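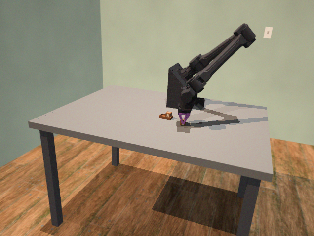
Table and arm in the corner, render.

April, notebook, Mollstead level

Picked up the stutter again this morning. It only happens when the player crosses from the harbour into the market, and only on the first crossing after a load. Second time through it is smooth.

Vilém thought it was the terrain streaming. I turned streaming off and loaded the whole map up front: still there, same spot. So I put that back as it was and went through the props instead. The market has 1,584 placed objects, and 600 of them are crates and barrels that Vlasta duplicated by hand before we had the scatter tool. Each one has its own material copy. They look the same in the editor, so it was easy to miss.

Merged the copies down to 4 materials and ran the same path again. The hitch went from a clear stop to something I only notice if I watch the frame graph. Load time is a bit shorter too, did not measure it properly.

What is left looks like the sound bank for the market loading late. Kirsten says Clemham had the same fault and she fixed it by moving the trigger back 20 metres. Tried that here and the crowd noise starts while you are still on the quay – wrong, but no hitch. Needs a fade.

Also broke the ladder behind the fish stall, collision is gone. It was parented to one of the crates I replaced. Put back by hand.

To do:
Fade on the crowd loop (me)
Check Flirurby for the same material copies (Vlasta)
Ask Gregor whether the old saves still load with the merged props
Leave shadow distance alone until Preben has finished with the lamps

Build from 16:00 is on the share, stutter fix in, ladder fix not in.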